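I got a ticket in April for doing 18 over on the parkway, and instead of just mailing in the check I bought the Landell Traffic Court Prep Kit. It's a workbook plus a stack of forms, and I did the whole thing at the kitchen counter over three breakfasts.
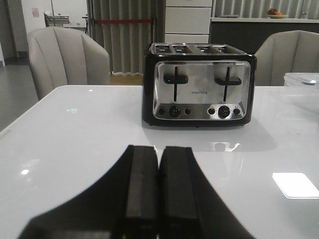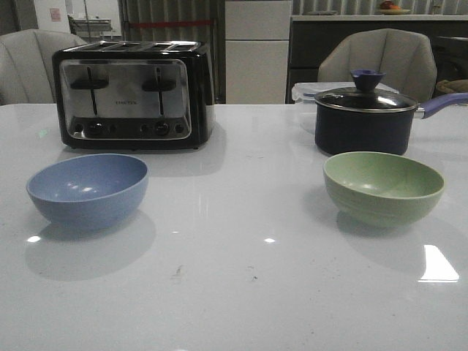
The good part first: the section on asking for the officer's notes is great! It gives you a sample letter, tells you who to send it to, and explains what a continuance is in words I could follow (my cousin Stela Dinu is a paralegal and she said it was fine too). I had my letter done before my coffee was gone.

The chapter on points and insurance is thinner. It's 11 pages, and a lot of it is "check your state's rules" — well, sure, but that's kind of why I bought the book. The fee worksheet is also tiny, and I have big handwriting.

Would I buy it again? For a plain speeding ticket, yes. For anything with a suspended license or a crash in it, I'd call a lawyer. Four stars, and my hearing is on a Friday, so wish me luck!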